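Plomeo Heated Mattress Pad
Section 4: Fitting the pad and first use

4.1 Before you start

This section applies to the single and double Plomeo pads supplied with the Dorkon plug-in control. Owners of the older Llewellyn control should use the leaflet packed with that control, as the button sequence is different.

Read Section 2 (Safety) before fitting the pad. Do not fit the pad on a bed used by an infant, by a person who cannot feel heat normally, or by a person who cannot work the control without help.

You will need a clear wall outlet within reach of the head of the bed. Extension cords are not permitted. The double pad has two heating zones and two controls. Both controls join a single power cord at the junction box, so one outlet is enough.

CAUTION: The pad is for use on flat, fixed mattresses only. Do not use it on a waterbed, a sofa bed that folds with the mattress inside, or an adjustable base.

4.2 Preparing the bed

1. Remove the bedspread, blankets, and sheets. Leave the mattress bare.
2. Check the mattress for broken springs, loose buttons, or staples. Repair or cover any sharp point before going on.
3. Turn or rotate the mattress now if it is due. Once the pad is fitted, it has to come off before the mattress can be turned.
4. Pull the bed far enough from the wall to reach both top corners.
5. If you use a foam topper, check its label for a maximum temperature. Toppers with no heat rating must be stored elsewhere while the pad is in use. 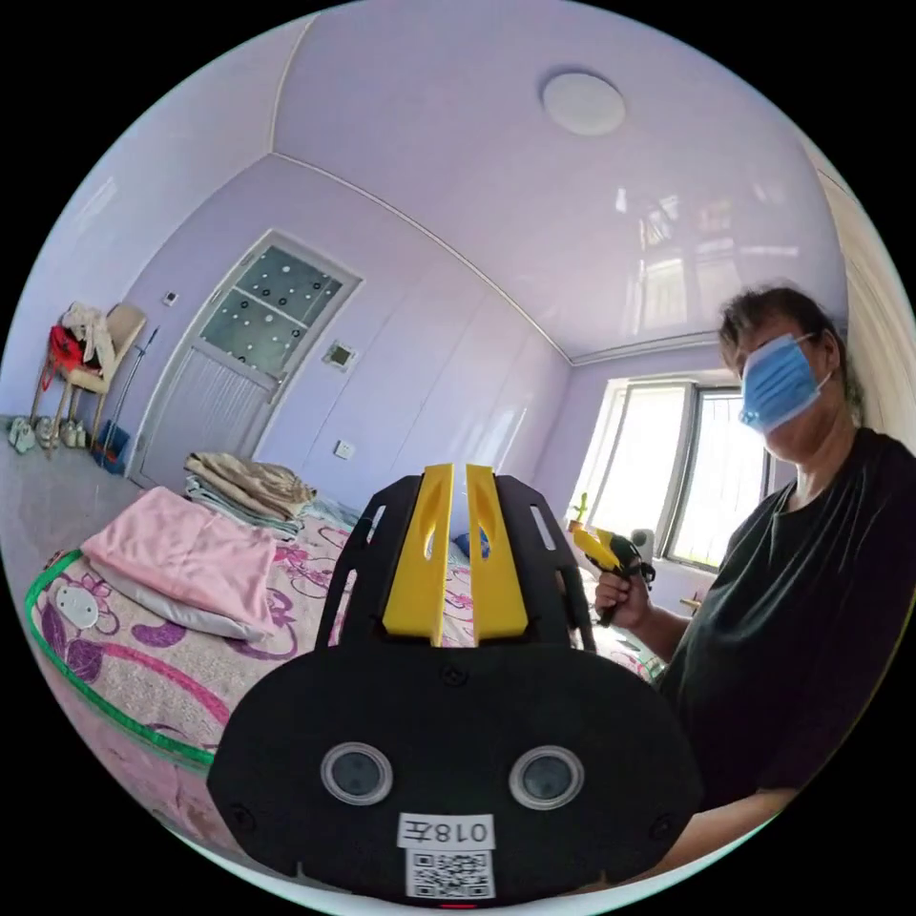
Figure 3. Close view. Label 018左 centered below the two lenses.

4.3 Fitting the pad

1. Unfold the pad on the mattress with the printed side up. The socket goes at the head end. On the double pad the words LEFT and RIGHT are printed at the top corners, as read by a person lying on their back.
2. Slide the pad down until its top edge is clear of the area where the pillows will lie.
3. Smooth the pad outward from the middle with flat hands. There must be no creases. A fold traps heat and will trip the cutout.
4. Hook the elastic skirt over the two foot corners first, then over the two head corners.
5. Run the cord straight down from the socket, between the mattress and the headboard. Do not run it under the mattress or across a walkway.
6. Push the control plug into the socket until the latch clicks. Pull gently to confirm.
7. Fit one sheet over the pad. A cotton sheet of ordinary weight gives the best result. Wool and sheepskin underlays must not be placed between the pad and the sleeper.

Note: On mattresses deeper than the skirt allows, the pad may ride up at the corners. Use the Vurketach corner straps (sold separately). Never use safety pins.

4.4 Remaking the bed

The pad works by warming the air held under the covers, and bedding left folded back during preheating will greatly lengthen the wait. Draw the blankets and bedspread up to the pillows and let them hang evenly on both sides. A bedspread with a loose lining should be shaken out first so the lining lies flat.
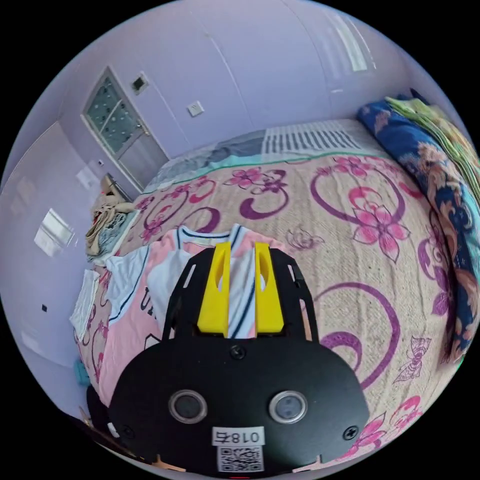

Heavy items left on top of the covers are a common cause of local overheating. Remove suitcases, stacked laundry, and spare pillows before switching on. Pets should be kept off the bed during preheating - claws can damage the element through a sheet and blanket together.

4.5 First use

1. Plug the power cord into the wall outlet. The display shows two bars, then goes blank.
2. Press POWER once. The display shows 2, the default setting.
3. Press the up arrow until the display shows 9. This is the preheat setting and is not intended for sleeping.
4. Leave the covers in place until the pad is warm to the hand through the sheet.
5. Set the control to 2 or lower before getting into bed.
6. Repeat for the second control, if fitted.

A slight smell on first use is normal and should fade after a few nights. A strong smell, or any discoloration of the sheet, is not normal. Unplug the pad and contact the dealer.

The control switches off after 6 hours without a key press. To restart, press POWER. The timer cannot be lengthened.

CAUTION: Do not cover the control or place it under a pillow.

4.6 If the pad does not heat

Display blank: Check the outlet with a lamp. Then check that the control plug is fully latched.

Display flashes F: The cutout has tripped. Unplug the pad, strip the bed, and look for a fold. Smooth the pad, let it cool fully, and plug it in again. If F returns, stop using the pad.

One side cold: On the double pad, swap the two control plugs. If the cold side moves with the control, the control is faulty. If the same side stays cold, the pad is faulty.

Heats on the wrong side: The controls are on opposite sides of the bed. Swap the handsets and leave the plugs as they are.

4.7 End of season

Unplug the pad and allow it to cool. Detach the control. Wash only as described in Section 5, and dry completely before storage. Roll the pad loosely and keep it in the bag supplied, with nothing stacked on top. Inspect the cord and socket before refitting in October or whenever the pad is next needed.

Section text revised July 7, 2019. Technical contact: Triin Lepik, Dorkon service desk.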